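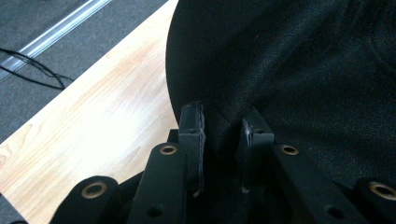
The library should stop charging for the meeting room

Girnutero has one public meeting room. It is at the back of the library, it holds two rows of chairs and a sink, and until last May anyone in town could book it free. Now it costs $169 for an evening, or $399 for a season of Monday nights if the group is registered. I think the charge should go, and I think council can afford to drop it.

I should say where I stand. I belong to the Orner Road mending group, which used the room for six years. We moved out when the fee came in and now meet in Hanna Panasiuk's garage, which is fine in autumn and miserable in July. So I have an interest. But we are a small part of this. The tenants' advice night has stopped altogether. The Thai conversation class that Kanyarat Kamolrat ran after work has gone online, and she tells me she lost most of her older students in the first month. They did not want another screen. They wanted to sit across from someone and be corrected.

Council's reason for the fee was cost recovery. The paper that went to the meeting put the running cost of the room at $1180 a year, covering power, cleaning and a share of the insurance. I have no quarrel with that figure. I do have a quarrel with the idea that it needed recovering. The same paper noted that the building is open and staffed on Mondays anyway, and the cleaner comes whether the room was used or not. A good part of that cost is still being paid with the door locked.
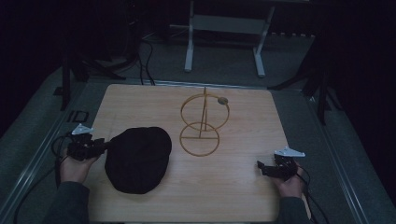
Page last updated: Monday, 4:10 pm

The fee was also meant to discourage groups that booked and didn't turn up. That was a real problem. Staff would set out chairs for a group and put them away again at nine. A refundable deposit would have dealt with it. Sukprasert, the next town up the line, takes a $2 coin for the key and strikes a group off after a second missed booking. I rang their front desk to ask how it was going and the woman who answered had to think about when they last struck anyone off.

There is a fair argument on the other side, and it goes like this. Most ratepayers never set foot in the meeting room. Why should they pay for somebody else's hobby? I have heard this from neighbours I respect. My answer is that most ratepayers never use the boat ramp either, or the netball courts, or the large print shelf. A town pays for a spread of things and each household uses a few of them. If we charged for each one at cost, the ramp would be the first to close, and the people now complaining about knitters would be in the chamber that night.

The other suggestion is that groups should look to business. The Isell hardware store has been generous with its upstairs room, and I'm grateful to them. But there are 19 steps and no lift, and the store can change its mind whenever it likes, as it should be able to. A public room doesn't depend on anybody's goodwill. 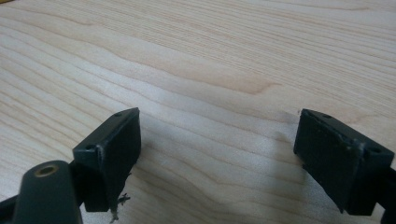 It also doesn't ask what you are for. That matters more than it sounds. When you have to find $169, you need a committee, a bank account and someone willing to chase the money. Plenty of useful groups never get that far. Ours began as three people with a bag of jumpers, and we would not have started at all if there had been a form asking for our registration number.

The fee schedule comes back to council with the draft budget. Submissions can be handed in at the library desk or at the council office, and they don't need to be long. If you used the room and have stopped, say so, and say what you used it for.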